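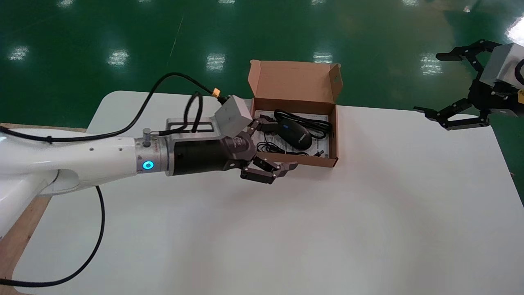
Our quote came back with one figure for the arm and another, nearly as large, for everything attached to it, and our finance office would like to know whether that is normal. The question reached the Jondico equipment desk in February, and it has been asked in one form or another by most departments planning a first purchase. The answers collected on this page apply to robotic handling and packing equipment bought through the shared program.

Equipment Planning: Frequently Asked Questions
By the Jondico Equipment Desk
Updated in February

Is it normal for the attachments to cost nearly as much as the arm?
Yes. Grippers, mounting brackets, sensors, cables and connectors are priced separately by most suppliers. A jointed, multi-fingered gripper generally costs more than one with two flat jaws. Departments should request an itemized quote and should not accept a single line marked "accessories."

Which type of gripper should we budget for?
The choice depends on the goods. If the work consists of one box size and one product, a two-jaw gripper is usually enough. If the work includes small items with loose parts, such as a computer mouse packed with its cable and a printed sheet, a trial of both types is advised before any order is placed. Kuken and Detine both accept sample goods for trial. Send the goods in their real packaging, including the lid and any inserts.

May we buy two arms at once?
A request for two arms is reviewed as a single project. The application must explain which tasks need both arms and which could be done by one. Where the second arm is intended only as a spare, the program will normally suggest a service contract instead.

What does the program fund?
The program covers up to 37 percent of the approved equipment cost. The arm, grippers, controller, work table and initial training are eligible. Building work, floor coating and furniture for staff areas are not.

How long does an order take?
Allow 17 weeks from signed order to delivery, and a further 6 weeks for installation and acceptance testing. Requests submitted near the end of the budget year may be carried into the next one – the desk will inform the department in writing if this occurs.

What should be ready before delivery?
The department is responsible for a level floor, a suitable power supply and a table or base that meets the supplier's load rating. Cable routes should be marked on the floor plan. Cables that cross the work surface are acceptable during trials, but the final layout must keep them clear of the goods and of the arm's path.

Does ceiling lighting matter?
It can. Glossy floors and bright overhead lights produce reflections that some vision systems handle poorly. Tell the supplier what the floor finish is and include the lighting plan with the request for quote.

Are used or refurbished units eligible?
Used arms are eligible if the seller provides a service record and a warranty of at least six months. Used grippers are not eligible. Agudelo supplies refurbished arms under the current agreement, and its price list is available from the desk on request.

What ongoing costs should appear in the budget?
Include annual inspection, replacement fingertips and cables, software licenses and staff time for setup whenever the product changes. Setup time is the item most often missing from applications. An estimate based on the department's own trial is preferred to a supplier's estimate.

Who signs the acceptance form?
The department head signs after the equipment has completed the test agreed in the order. The test must use the department's own goods. Do not sign on the basis of a demonstration at the supplier's site – final payment is released when the form is received.

Can an approved request be changed?
A change of gripper or table may be made in writing before the order is signed. A change of arm model requires a new application.

2 comments | 17 shares

Contact the Jondico Equipment Desk | Copyright Jondico. All rights reserved. | Back to top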